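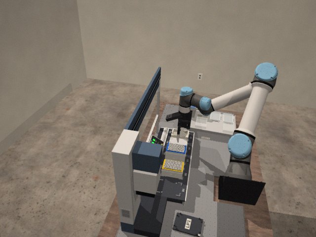
Bare concrete in the back room: seal it, paint it or leave it alone?

Forum > Floors and Walls > Concrete

felista_r
Hello everyone, I've been reading along for ages and finally have something to ask. We moved to Narnitz in the spring and the house came with a back room that had carpet over concrete. The carpet is gone now (good riddance, it smelled like a wet dog and we have never had a dog) and I've got a bare slab, 12 feet by 15, with glue marks and specks and a few rusty stains from the old tack strips.

My husband would like gray floor paint and to be done with it. My sister says clear sealer, and my father-in-law, bless him, says any coating on a floor is a mistake and I should buy a big rug. The room will be for sewing and for my mother when she visits, so I want it to be kind on the feet but also easy to sweep. What would you do? I have up to 150 dollars to spend and plenty of patience.
Felista

wilmer_ayala
Welcome, Felista! Before you buy anything at all, tape a square of clear plastic to the floor, all four edges, and leave it alone for a couple of days. If it's beaded up underneath when you peel it, you have moisture coming through, and paint will come off in sheets. I learned that in my own den, which I painted twice in one year because I was stubborn and liked the color.

If it stays dry, I'm with your sister. A clear penetrating sealer soaks in, doesn't peel, and lets the floor look like what it is.

MaeveG
I'm going to disagree with Wilmer, fondly, as I usually do. A clear sealer on a floor with glue ghosts leaves you with a sealed floor with glue ghosts, and they will often be darker than before. If you like that old workshop look, wonderful, but a lot of people say they like it and then spend the winter looking at one blotch by the door.

I painted mine with Flalden porch and floor paint in a warm gray, two thin coats, and it has held up nicely under a sewing table and a rolling chair. I did scrub and etch it first, and the etching took me a whole Tuesday and most of my good humor.

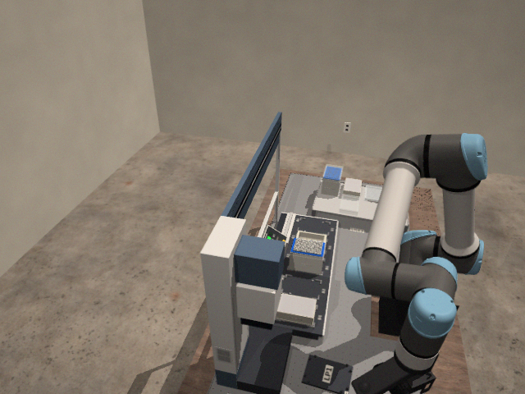
The part I'd fuss over is the drying. The can gives you a time for walking on it and a much longer time for furniture, and it's the second one you want to believe. I put my cutting table back too early and there are still four little dents where the feet went. I've put a plant stand over two of them and made peace with the rest.

wilmer_ayala
Maeve, you and I could have this argument on a porch until dark. My trouble with paint is the touch-ups. They always show, at least mine do.

MaeveG
They do show. I keep a jar of it and a small brush and I've stopped looking so closely!

aidan_on
Putting in a word for the father-in-law. I've had bare concrete in my back room for years. A decent rug with a felt pad under it is warm, you can take it up and shake it out, and if you move you take it with you. Concrete dust is the one real nuisance, and a damp mop keeps mine down well enough.

I will say the walls made more difference to that room than the floor ever did. Mine had been a cold white, and once they were a flat beige the concrete stopped looking like a garage. You might paint those first and live with the slab for a month or so before deciding.

felista_r
Oh, I like that idea, Aidan. The walls are a tired mint green at the moment and I'd have been painting them anyhow, and it would be silly to drip on a fresh floor. Plastic is taped down as of this morning, Wilmer, with a chair over it so that I don't trip on it.

Does anyone know how to get the glue up without those awful fumes? The man at Pritchard tried to sell me something with a skull on the label.

AoifeK
Hi Felista, glue first: try hot water and a long-handled scraper. Yellow carpet glue often softens if you lay wet towels on it and go have your lunch. If it's black, stop, don't scrape or sand it, and get it tested, as the old black adhesives can have asbestos in them. Please do take that one seriously.

For the yellow stuff that won't budge I used a soy-based remover from Nustach. It's slow and it's slippery, so wear shoes with some grip, but I could have the door shut and still breathe. Wash the floor very well afterward – twice, with dish soap – or neither sealer nor paint will stick.

And a small thing for the wall painting: pour a little paint at a time into a shallow tray and put the lid back on the can. It saves you a skin on the paint and, in my house, a very large spill.

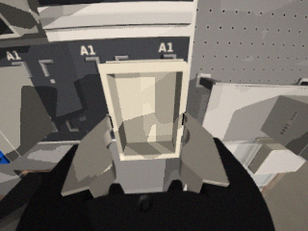

Cream-colored tray with sloping inner walls

wilmer_ayala
Seconding all of that, the black glue especially.

felista_r
It's yellow, thank goodness. I did a patch by the window with towels and it came up like old cheese, which was oddly satisfying, and now my husband wants a turn. So the plan is glue, then walls, then the rug we already have from the old place while we think it over. He has asked me to say that he still votes for gray.

MaeveG
Tell him he has a friend here. And do post again when you've peeled up the plastic, I'm curious now.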